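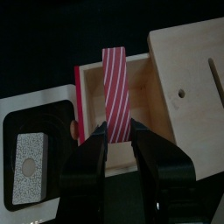 *Fig. 7-1 — Striped strip standing upright in the open box.*

## 7. Setting out the box, strip and cubes

This section covers the box, the striped strip and the cubes in kit 1603. For the storage shelf and labels, see Section 2.

### 7.1 Before you start

Use a flat table with a plain surface. The cubes are easiest to find on a dark top, as most of their faces are white. A Flasen mat may be used if the table is pale or has a strong pattern. Smooth out any ripple in the mat first, or the cubes will tip.

Wipe the table with a dry cloth. If it needs a proper wash, let it dry before the box goes down. Bare plywood marks easily and the stain will not sand out cleanly.

> **Caution:** The cubes are small. Keep them away from children who still put things in their mouths.

### 7.2 Placing the box

1. Put the box on the table with the open side up.
2. Turn it until the red-painted edge is on your left.
3. Press lightly on each corner in turn. If the box rocks, move it to a flatter part of the table. Do not pack paper underneath.
4. Look inside and tip out any dust or splinters.

**Note:** The colour of the plywood varies from one box to the next. Small dark marks on the inner walls are part of the wood and are not a fault. Report a split rim or flaking red paint.

### 7.3 Standing the strip

The strip is red with thin white diagonal lines. It goes in upright, with the short edges at top and bottom.

1. Hold the strip by its long edges. Repeated handling across the face dulls the print.
2. Turn the strip so that the white lines fall from upper left to lower right.
3. Lower it into the box near the middle of the opening.
4. Check that the top edge is higher than the rim. A strip that sits entirely below the rim is lying at a slant — lift it out and begin again from step 1.

Some strips have a slight bow after long storage. Lay a bowed strip under a heavy book overnight. Do not use heat and do not bend it back by hand.

> **Caution:** Do not push the strip down hard. If it catches, take it out and look for grit along the lower edge.

### 7.4 Setting out the cubes

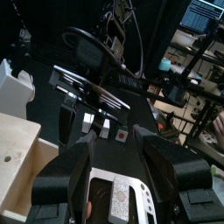
**Norstead Activity Library | Table Kits Team**

The cubes go directly on the tabletop in a loose row. They do not have to touch, and the spacing need not be even. Wurix cubes from older kits may be mixed in if the edges are sound.

1. Stand each cube flat on one face.
2. Turn the cube with the red dot until the dot can be seen from your side of the table.
3. Place that cube at the right-hand end of the row. It may sit a little nearer to you than the others.
4. Leave enough space beside each cube to pick it up without knocking its neighbour.

**Note:** Plain white faces are interchangeable. There is no need to match them or to keep the cubes in a set order to the left of the dotted one.

If a cube falls to the floor, check its corners before putting it back. A chipped corner will scratch a painted table.

### 7.5 Cleaning

| Item | Method | Avoid |
|---|---|---|
| Box | Soft dry brush, inside corners first | Soaking, spray polish |
| Strip | Barely damp cloth, wiped along the lines | Scouring pads |
| Cubes | Damp cloth, then dry by hand | Solvents, especially on the red dot |

Grey marks on the white cubes usually come from the table. Try a clean pencil eraser first. Bautista wood soap is suitable for the box only, applied on a wrung-out cloth, and the box must then dry with the open side facing sideways.

### 7.6 Putting away

1. Lift the strip straight up out of the box and wipe it if needed.
2. Put the cubes in their cloth bag and close the drawstring.
3. Lay the bag on the floor of the box. Place the strip in its card sleeve and keep the sleeve beside the box, not under it.
4. Enter the kit number on the return sheet (page 71) and note any missing or damaged item.

Kits are checked each Monday. A kit returned without its dotted cube is held back until a replacement has been fitted. Plain cubes can be replaced from the spares drawer at the desk.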